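Saron Belay Has Opinions About Your Crossword

The woman who sets the weekly puzzle for the Rerkville paper would like it known that she does read the letters. All of them. She keeps the rude ones in a shoebox and the polite ones nowhere in particular.

"The polite ones say 'nice puzzle,'" says Saron Belay. "What am I supposed to do with that? A man in Nolville once wrote me two pages on why a newt is not a lizard. He was right. I still think of him."

Belay has made 183 crosswords for the paper, the first of them on graph paper at her sister's kitchen table in Treloar. She was between jobs, she says, in the sense that she had left one and not looked for another. The paper's old puzzle had come from a syndicate, and the syndicate had raised its price. An editor asked the newsroom if anyone knew a person who was good with words and did not need much money. Her sister, who sold ad space, put up her hand.

"I qualified on the second part right away," Belay says.

She works in the mornings, starting before seven, and is useless by lunch. A grid takes her a day if it behaves and most of a week if it doesn't. She begins with the long answers, the ones that carry the theme, and then fills in around them until she hits a corner that can't be saved. There is always a corner. Last October she spent so long trying to avoid the word "oleo" that she missed a dentist appointment.

"And then I used oleo," she says. "So I got the bad corner and the toothache."

She does use software now, though she talks about it the way some people talk about a brother-in-law. It holds her word list, which stands at 2876 entries she has marked as favorites, and it will offer to finish a grid for her at the press of a key. She has pressed the key. The result, she says, was full of rivers in countries she couldn't find and the initials of dead railroads.

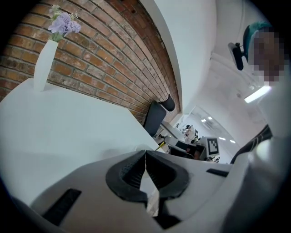 Martim Moreira

The clues are where she earns her keep. Any fool can fill a grid, she says, and then corrects herself: many fools have tried, and she has been several of them. But a clue has to be fair and still annoy you. She writes at least 3 for every answer and throws away the ones she laughed at first.

"If I laugh right away, it's a joke I already know. Somebody's uncle made it."

Her test solver is Ville Jääskeläinen, a retired bus driver who lives across the landing and does the puzzle in pen. He gets it two weeks early and hands it back under her door with remarks in the margin. She shows me a few. One says "no." Another says "who says this?" Beside a clue she had been especially proud of, about a pirate and a bank loan, he has drawn a small face with its eyes closed.

I ask if he is ever wrong.

"Constantly," she says. "He thinks there are two R's in 'sherbet' and that the second one is the good one. But if Ville doesn't get it, I'll have letters."

The letters come anyway. The largest batch, over 200, followed a puzzle in which the answer to 14 Across was "Vinow," a village she had passed through once on a train and assumed everyone would enjoy. They did not enjoy it. The crossing letters were no help, she admits, and one of the crossings was oleo.

The paper ran an apology, which she wrote herself and which contained a hidden message. She won't say what it was. Her editor, Shahnaz Rathnayake, found it the following month and has asked to see all apologies in advance.

I had expected someone who makes puzzles for a living to be good at other games, and I say so. Belay looks at me with pity. She loses at Scrabble to her niece, who is nine. She has never finished a jigsaw. She can't do the number puzzles at all and suspects people who can of doing them on purpose.

What she likes, as far as I can make out, is the hour on publication day when she sits in the coffee shop on the corner and watches people get stuck. She orders tea, takes the table by the radiator and pretends to look at her phone. Once a couple asked her for help with 22 Down.

"I told them I didn't know it," she says. "They said it was a stupid clue, and I agreed with them. We had a lovely talk."

She pulls on her coat. There is a northeast corner waiting upstairs, and so far the only thing that fits it is an extinct kind of ox.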